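How to set up a poetry reading at your local library

Quick version, becuase the August slots go fast and I keep getting the same emails.

First, the room. Ask for the program desk, not the front desk. Have a title, a one-line blurb and the poet's name ready. Benedita Barros at Skarosari wants all of it in one message or she sends it back. Evening slots only – 7 pm start, doors 30 minutes before. Room holds 70. Don't promise more.

Second, the poet. Write early. Say what you can pay, even if it's just the bus fare. Ask how long they want to read and then ask again the week of. Two poets is plenty for one night. Three and people start leaving at the break.
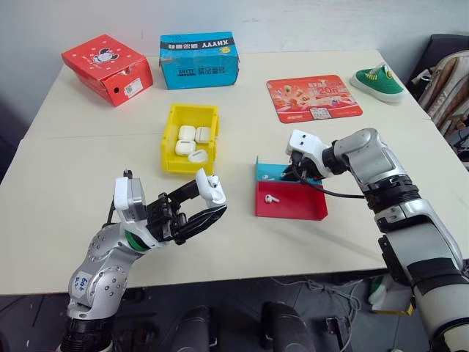 Red box, and the light blue one to the right of it.

Registration. Give the program a number so people can quote it on the phone (ours was 2324). Name and email, nothing else. Send one reminder the day before. Expect a few no-shows, so let in walk-ups once the reading starts.

Blurb. Keep it short. Where the poet is from, one book, what the night is about. No quotes from reviews. Csaba Sipos once sent me a page and a half and we printed four lines of it.

The intro. Two minutes, tops. Say the name right – call the poet and check. Kartini Rahman does ours from an index card, holds it up, sits down. Perfect.
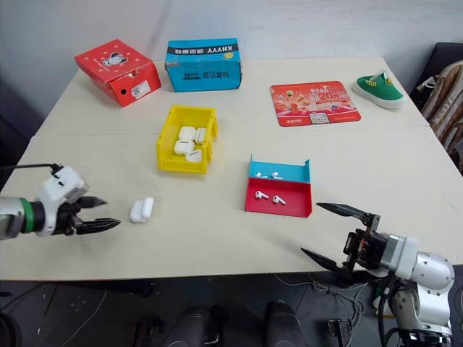 Vol. 3, No. 2

Book table. Put it by the exit, not the stage. Bring small bills. Get one person to handle sales all night, no swapping. If the poet brings their own copies, write down how many came in and how many go home, both of you sign.

Questions after. Plant one. Bayu Manurung is good for this, he'll ask about line breaks and then everbody else relaxes. Stop at four questions or when the lights flick.

Chairs back, mic off, key to the desk. Thank-you note to the poet by the end of the week.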